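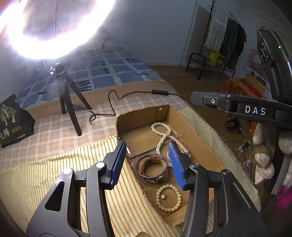
Blue pads over the jewellery box, pearls at the back.

May 1, 2025

New pads day! I've been looking forward to this since January, when the old ones on the left gripper started going shiny and everything small just slid out of them. Beads were the worst. You'd close on a bracelet, lift, and off it went back into the cardboard.

The blue ones came from Skordale and they're lovely — soft enough to give a bit, firm enough that the tips still meet. Fitting them took 18 minutes, most of that spent hunting for the right driver. Slacken the pivot screws a quarter turn first, slide the pad on from the tip, then nip the screws back up. Don't go mad. If the fingers don't swing freely when you squeeze, you've overdone it and the linkage will bind halfway.

Then I worked it over the box on the bed for 50 goes before touching anything else, and checked the screws again. One had crept. I gave it a tiny dab of threadlock and it's been fine for the 87 goes after that.

Pearls are my favourite test by miles. A long strand shows up a crooked pad straight away, as it rolls to whichever side is pinching less. The earring is harder and I still fumble it (the post catches on everything).

Next up is the cable on the ring light, and then a proper clean of both linkages.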